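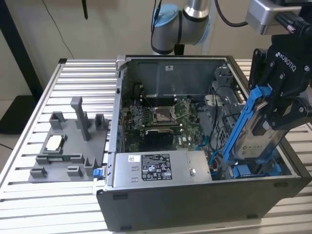 If you've got an old desktop computer wheezing away under a desk, the best hour you can give it is one spent with the lid off. I put this off for years because I was sure I'd break something (I once broke a toaster just by cleaning it), but it's much friendlier in there than you'd think. First job: shut it down properly, switch off at the wall, pull out every lead, and hold the power button in for a few seconds. Then lay the tower on its side with the open side facing up, like the black one in the photo, so you're looking straight down into it and nothing can drop out on your foot. A hard drive in a blue plastic caddy is a lovely thing to find, too, as plenty of those caddies come out without a screwdriver. Look for the clips and squeeze, don't yank!

Take a picture on your phone before you touch any cable. Then take another one from the other side. My friend Rafia Yousafzai puts little bits of masking tape on hers and writes numbers on them, and I laughed at her until the day I had two identical leads in my hand and no clue which went where.

Now, the dust. Use a clean, dry, soft paintbrush (I keep a make-up brush for it, never used on a face) and work from the top downwards. Hold the fan blades still with a finger while you brush them. Short puffs from an air can are fine, but keep the can upright or you'll get cold wet spray all over the place. No hoover nozzle inside the case, please – static is the thing to worry about. I touch a bit of bare metal on the case before I start and every time I come back from making tea.

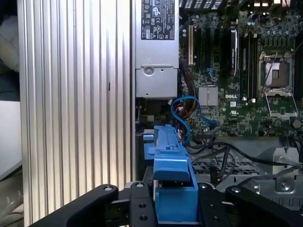 Leave the power supply shut. That's the metal box the mains lead plugs into, and it can hold a nasty charge long after it's been unplugged, so brush the outside and the vents and leave it at that. The same goes for the processor: if you haven't got fresh thermal paste in the house, don't lift the cooler off to have a look. I did, and had to wait 9 days for a tube to turn up.

Small screws go in an egg box, one hollow for each stage, left to right in the order they came out. Going back together you just work right to left. It cost me nothing and it beats the magnetic tray I bought, which is now full of hair grips.

When you put the drive back, slide it in gently until it clicks or sits flush, then check both its leads are pushed fully home. If the computer won't start afterwards, nine times out of ten it's a lead you've nudged with your sleeve. Roll your sleeves up!

I do ours every February, and it takes me 20 minutes now that I know my way round. Naheed Zaidi wrote in to ask about laptops, and I'm afraid I don't open those. I just brush the vents and keep mine off the duvet.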